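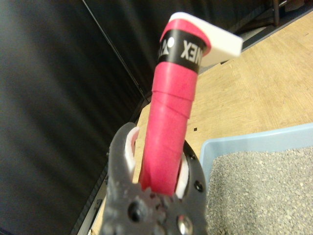 The handle, in its pinkish-red tape.

THE WELL WITCH OF MILWOOD

I did not believe the man could find water. I want that written down first, before the rest of it, so that when people in Milwood tell you I was convinced you will know they have it wrong.

He came up the road in February with a forked stick and a price. The price was 78 dollars, which struck me as an odd number for a gift from God. I asked him how he got to it. He said that was what it cost.

My wife had already let him into the yard.

Our old well had been going bad since the fall. It coughed, then it gave brown, then it gave a sort of warm tea with grit at the bottom. The Diken Drilling people had been out twice and wanted to go down 90 feet behind the barn, where their map said to. I didn't much trust the map either. It had our creek running on the wrong side of the Gashi place, and that creek has never moved in my lifetime.

So he walked. He held the stick out with his palms up and his elbows in and went back and forth over the frozen grass, slow as a man looking for his glasses. I stood on the porch and watched his wrists. My uncle used to say it was all in the wrists. Near the plum tree the stick dipped, and my wife put her hand over her mouth.

"Fourteen feet," he said.

"You'd hit water at 14 feet anywhere on this road," I said. "You'd hit it under the church."

"Then you don't need me," he said, and held out his hand for the money.

She paid him out of the coffee can. I asked him to do it again with a feed sack over his head, and he said he didn't work that way. I asked what way he did work. He wiped the stick down with a rag and put it inside his coat, and I noticed his boots were better than mine. 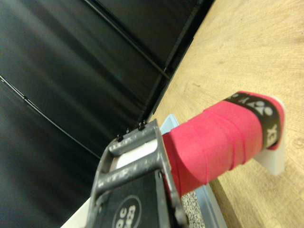 WHAT WE DUG

We dug by the plum tree. I say we, but my wife had hurt her shoulder, and the boy from the Erkel farm wanted paying by the hour, so for most of it there was one person in the hole and he was not a believer.

At nine feet I had clay. At 12 I had clay and a horseshoe. At 14 I stopped and called up that I was standing on dry ground in dry socks, and would she like to come and see. She let down the bucket and told me to keep going.

It came in a little past 16. Cold, and clear by the next morning.

"He was off by two feet," I said at supper.

"He was off by two feet," she said, in a different voice altogether, and passed me the glass.

I drank it. It was good water. In the spring I took a shovel out behind the barn after dark, where the Diken map said to go, and started a second hole. I'm at 11 feet. She thinks I'm fixing the fence.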